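Ticket: Missed passings at Sector 2, Gresbridge, Lahtinen Junior Cup
Queue: Trackside timing
Status: Closed
Raised by: Sabine Fröhlich, race control
Assigned to: Přemysl Vrabec
Priority: High

Problem as reported
During second free practice on Thursday the live timing page dropped Sector 2 times for riders running in close groups. Lap times at the finish line were complete. With 21 bikes on track, the gaps appeared whenever several crossed the intermediate loop together, mainly at the end of the session when everyone was looking for a tow. Riders on their own were recorded correctly. The commentary team and the team monitors showed the same blanks, so the fault is upstream of the display.

Race control needs this cleared before qualifying. Sector times are used to check who slowed under yellow flags.
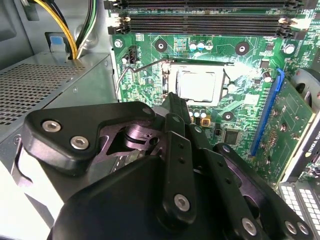

Gripper at the motherboard, case open.

First checks, P. Vrabec
Finish line decoder: no missed passings, noise normal.
Sector 2 decoder: online, clock in step with the finish line unit, noise slightly raised but within limits.
Sector 1 and Sector 3: no faults.
Transponder batteries: read from the pit exit loop, all good. The Lahtinen bikes carry rental transponders on the left fork leg. Two teams had theirs behind the front number board and were asked to move them. This did not explain the gaps, as other riders were affected too.

Network link from the Sector 2 hut dropped no packets in the session. The raw decoder log has the same gaps as the live page, so the Inditz timing software is not losing anything on import.

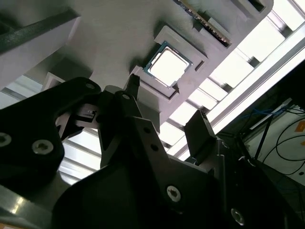
Compared the Sector 2 log with the one saved after the May test. Hit counts per passing are lower now for every bike, by a similar amount. A single rider still gives enough hits for a clean time. In a group the signals overlap, and the weaker ones fall under the threshold. That points to the loop or the coax and away from the transponders.

Reply, S. Fröhlich
The outside kerb at that corner was rebuilt over the winter and some of the asphalt beside it was cut and relaid. Could the loop have been disturbed? The May test was after that work, so I would expect it to have shown up then.

Update, P. Vrabec
Walked out in the lunch break. The loop slot is sealed and the surface is sound on the racing line and at both edges. Loop resistance measured at the connection box is 500 ohms, correct for this type. The loop itself is fine.

The coax from the box to the hut is a different matter. The run is 270 metres, and there is a joint in it that is not on the circuit drawing. It sits in the drain pit behind the marshal post, taped over, with water in the pit. The circuit office confirms the cable was cut by a digger after the May test and rejoined by the contractor.

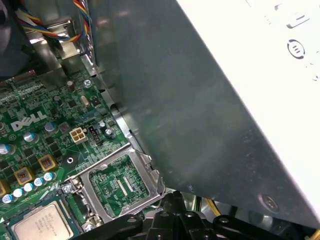
The joint was opened and the braid was green well back under the jacket. Continuity was still there, which is why the decoder raised no alarm – it only reports a fault when the loop is open or shorted. A partly corroded screen passes signal, just less of it.

Work done
1. Cut the cable back to clean braid on both sides.
2. Fitted crimped connectors and a sealed coupler.
3. Moved the joint out of the drain and up on to the fence post.
4. Cleared the decoder noise history and restarted it.
5. Left the threshold at the default. Lowering it had been suggested on the radio, but at this corner it would pick up bikes on the service road.

Test
Course car plus the Lollitz support class in their own practice, which is a larger field than ours. No missed passings at Sector 2. Hit counts match the May log.
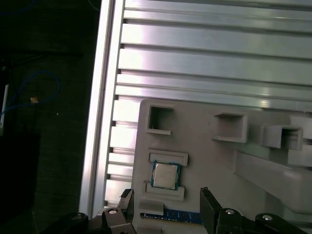
Ribbed aluminium panel, with the light grey fixture board in front.

Reply, S. Fröhlich
Qualifying complete, all sectors present for all riders. The stewards have asked whether the missing practice times can be recovered.

Reply, P. Vrabec
No. The decoder never registered those passings, so there is nothing to re-import. Finish line laps stand. For the yellow flag query in practice, please use the marshal post video and the bike data loggers.

Outstanding
– Circuit to add the new joint to the cable drawing.
– Replace the full Sector 2 coax run before next season.
– Add a hit count comparison to the set-up sheet, Sabine to send the current version.

Ticket closed with race control's agreement. Reopen under the same number if Sector 2 drops again on race day.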